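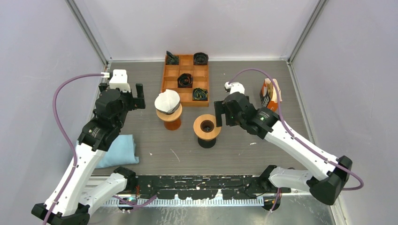 Hamdia Gebreyes thinks the cables should come off the grippers completely and go through a proper sleeve, and that we're wasting August patching them. She may be right! But I want to try the cheap fix first, so this is the Tamiru cell, notebook entry, afternoon.

Both purple cables leave the white mounts on top of the grippers, run down the arms and loop out to the side. The loops are the trouble. On the left arm the loop rides against the wall, and every wide reach drags it. I pulled the connector and found the jacket scuffed but no copper showing (phew).

Done so far:
Left cable re-tied at the elbow with 40 mm more slack above the joint, less below. Swept the arm by hand through its whole reach and nothing tugged. Lovely!
Right cable same treatment, new ties from the Gedolwood box. The old ones had gone brittle.
Base bolts checked on both sides. One on the left took a quarter turn, the rest were tight.
Gripper zero redone, left and right. Left was out by 11 counts, right was fine.

Then a slow run, 300 cycles at 46 percent speed, picking from the three-by-three tray and putting back. No dropouts on either channel. Before the re-tie the left one would cut out long before that, so I'm really pleased with this.

Still to do: wipe down the front rail, it's covered in white specks and I don't want them getting any further in. Floor panel is scuffed but flat, leave it. Order a spare cable from Westar, right-angle plug if they have it. Ask Stustix whether the sleeve Hamdia likes comes in a smaller bore, the one in the drawer won't bend tightly enough at the wrist.

Full speed tomorrow morning, left arm first. Please don't move the ties before then, I've marked their spots with paint pen.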